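Chapter 4
Clearing the Table

Every December, after the big family meal, I look at the state of the table and think the same thing: surely a machine could be doing this by now. I've been writing about automation long enough to know better, but I still think it, usually with a tea towel over my shoulder.

So let's start with a table. There's a plate on it, a box, a few bits and bobs that don't belong together, and one arm to deal with the lot.

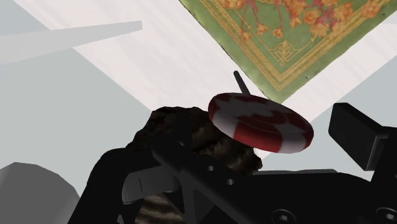
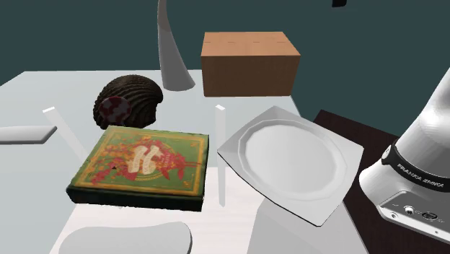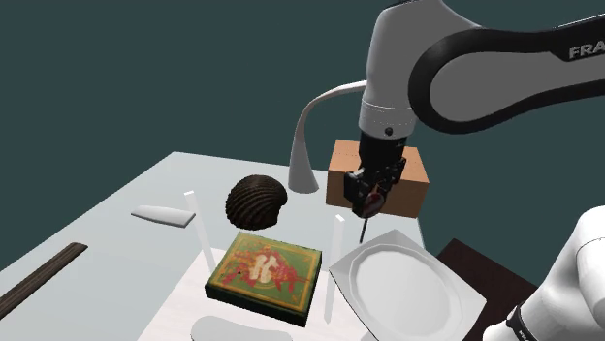

You or I could tidy a table like that while talking on the phone. We'd shove the flat things together, pop the small ones on top and carry on chatting. An arm has to settle a whole string of questions first. Where does one object stop and the next begin? Which bit can be gripped? Will the thing tip, slide or roll once it's let go?

I spent a good part of one summer at Clesside, where they run this sort of chore over and over in simulation before they let a real arm near real crockery. Their planning software, Navgate, got through 3576 practice runs while I was there (I made a lot of tea). It was lovely to watch when it went well! Then somebody turned a plate by a few degrees and we were back to scratching our heads.

The shop floor is a kinder place. At Lutell's packing hall the same 80 parts come down the same belt facing the same way, and the arms there are quick and hardly ever fumble. Your kitchen drawer is another matter. I once emptied mine for an article and found 321 separate items, including five corkscrews and a key to a house I no longer live in.

Can machines do our chores yet, then? Some of them, slowly, if we set things out nicely first. In this chapter we'll look at picking up, putting down and stacking, in that order, and then at the Amrani test, where an arm gets 500 seconds to clear a surface it hasn't met before.

4.1 Picking things up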